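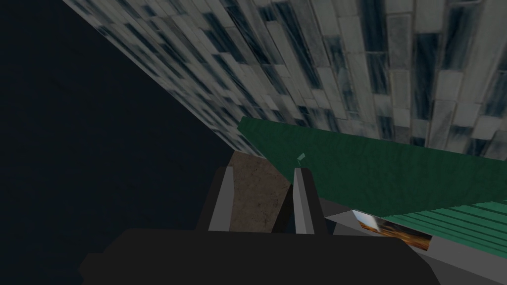 Last updated: Jan 20, 2021

Celeste Cordeiro spent nine years auditing export licenses before she joined Turnix, a research group that tracks sanctions enforcement. Her latest report covers 959 shipments of restricted machine parts routed through third countries. Of those, 837 were cleared on paperwork alone.

"The end-user certificate is the weak point," Cordeiro said. "A customs officer checks that the form is complete. Checking that the buyer exists is a separate job, and in most ministries it has no budget."

The report names two trading firms, Dellport and Varnedance, as repeat consignees. Neither is under sanctions. Cordeiro said that a listing would require evidence of re-export, which the governments concerned have not agreed to share.

She expects little change before treaty talks resume in June. "The draft has 11 articles on reporting," she said. "Inspection gets one, and it is optional."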